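Questions we get about air purifiers, and what we think of the usual replies. Last edited in January by Ilse Teuber.

## Do I need one at all?

Maybe. If you live on a busy road, have a smoker downstairs or get wildfire haze every summer, a decent filter can take a good part of the dust and smoke out of one room. If your only complaint is that the apartment smells stale, open a window first and see how far that gets you. It's free, and no store will suggest it.

## The box says it covers 3000 square feet. Does it?

Read the small print. Coverage claims like that are often worked out at one air change an hour, on the highest fan speed, in a space with no walls. Your home has walls. Look for the clean air delivery rate instead and match it to the room where you sleep. If the maker won't print that number anywhere, I would take that as an answer.

## What about ionizers and "plasma" modes?

We get more mail about this than anything else. The claims are large and the test data tends to come from a sealed box the size of a microwave. Some of these units also give off ozone, which you don't want to breathe. If yours has a button for it, leave it off.

## My Clelletti has a blue light inside. Is it killing germs?

I doubt it. A blue glow tells you that somebody installed a blue light. The kind of ultraviolet that harms germs is mostly invisible, and it needs time to work, while air goes past the lamp in a blink. Cyrill Zwahlen wrote to the company asking how long the air is exposed and got back a brochure.

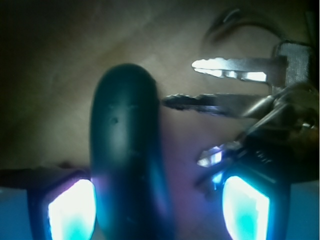 There is also the matter of where the lamp sits. If it's behind the filter, it shines on air that has already been cleaned. If it's in front, it shines on dust. Neither one strikes me as worth an extra 50 dollars, and the replacement lamps aren't cheap.

## How often should I change the filter?

The reminder on most machines is a timer. It has no idea how dirty the filter is. Pull it out and look. A gray filter is doing its job; one that is caked, or that makes the fan strain, should go. Ghassan Zein runs the Skivstead in his bedroom and got 19 months out of a filter rated for six. He lives in the country. Don't expect that downtown.

## Are off-brand filters okay?

Sometimes. We bought 2 for the Prydderch and one left a gap along the side wide enough for a pencil. Air takes the easy way around, so a loose filter is close to no filter. Check the fit before you throw away the package.

## Will it help my allergies?

It might help with pollen and pet hair that are still floating. It won't do anything for what is already in the carpet. Talk to your doctor before you spend real money, and be wary of any ad that uses the word "relief."

## Do you get paid for recommending brands?

No. Isudden offered us a free unit last spring and we sent it back.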